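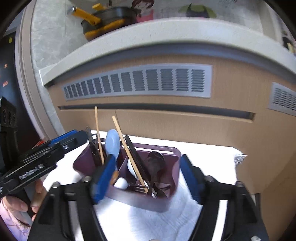

Does a dissent ever count as precedent?

Only the majority opinion binds a lower court, so you can quote a dissent but you can't lean on it as the rule.

briefbag41
Okay so I'm the one who asked this in January and I'm still stuck! My moot problem is Woler v. Hollitz, and the dissent is so much better than the majority. Can I build my whole second argument on it?

nightclerk
You can cite it, just label it as a dissent. I did that in the Zwane problem and the judges were fine with it (they grilled me on page 144 for ages, though).

sotex_fan
Gonna disagree. If you have 9 minutes, don't spend 4 of them on the side that lost. Use the majority and argue your facts are different.

nightclerk
Depends on the court though. If the problem puts you in front of the top court, you can ask them to overrule, and then the dissent is your best friend.

sotex_fan
Fair, but most people asking this are in a middle-level court and don't notice. Which one are you in, OP?

briefbag41
Ugh, intermediate appeals. So I guess I distinguish it. Does a concurrence get me anything?

nightclerk
A little, if that vote was needed to make the majority. Check the count first.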